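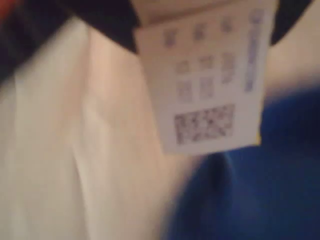 Chutima thinks the rear tire should have less pressure before the long ride to Mirkow. I agree with her, but first I want to finish the chain work.

April 4, 2019

- Old chain measured, too long by 2 links. Shortened.
- Rear brake cable changed, the one from January was already rusty at the end.
- Trip meter reset. It showed 186 km.

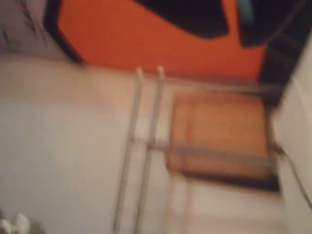

## Still to do

Front hub has a small play. Ask Violeta for the 10 mm cone wrench.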